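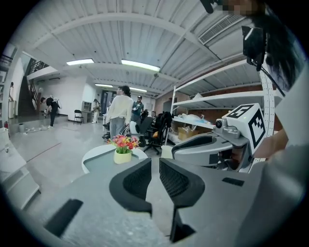
According to Zahira Latuheru, a shelf with holes in its posts is the only furniture that can grow old together with a room, for it can be changed every time the room is changed. Her remark is often repeated in writing about **open metal shelving**, a type of storage furniture made of upright posts and horizontal shelves, without doors.

## Construction

The uprights are perforated along their length. Shelves are fixed at the chosen height by clips or by bolts, depending on the maker. In the Pollamier system, the holes stand 38 millimeters apart, and one upright has 51 of them. The older Prorkach system used bolts only, and moving one shelf required 12 of them to be taken out.

White and gray are common finishes. A tall white unit placed against the wall, in front of brick for example, leaves part of the wall visible between the shelves.

## Use

Open shelving is found in workshops, offices and large shared workrooms. Cardboard boxes are usually kept on the lower levels, and smaller items above them. The handbook of Cyril Bunting recommends to put the heaviest box on the lowest shelf and to fix any tall unit to the wall.

## Criticism

The lack of doors lets dust settle on the contents. Jafarzadeh, a maker from Nurkia, sold a cloth cover for this purpose under the catalog number 1433, but it was withdrawn in August of its second year. Users complained that the cover hid the contents and was slow to remove.

## See also

- Storage cabinet
- Workbench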